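Section 2. Planning the Bench and Budget

Complete this section before you send the order form to Erkix. Changes made after the form is accepted are billed separately.

1. Choose the table. The arm, its base and the work mat share one tabletop. Measure the free surface and write it on line 4 of the form.

2. Check power. An outlet box set into the tabletop is acceptable if its lid can stay open while the arm is running.

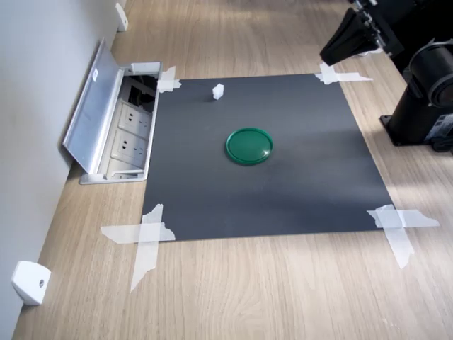 3. Set the budget. Allow about 3000 dollars for items outside the arm price: table, mounting hardware, power work and a monitor. Tape and test objects can come from general supplies.

Note: Mats are replaced more often than any other item. Order 2 with the first shipment.

CAUTION: Do not run the arm on a table that rocks or has wheels.

4. Plan the surroundings. If you want a wall-mounted monitor, price the bracket and cable run now. Lighting placed behind the mat also needs its own space on the table plan. 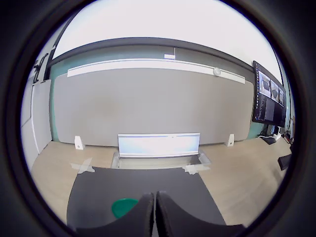
Photo: Pacita Padilla / Stonddale

5. Get approval. The form needs signatures from the budget holder and from the person responsible for the room. Quotes are held until the end of May.

Questions about part numbers go to Cyprian Pawlak in the Stonddale order office. Installation is covered in Section 3.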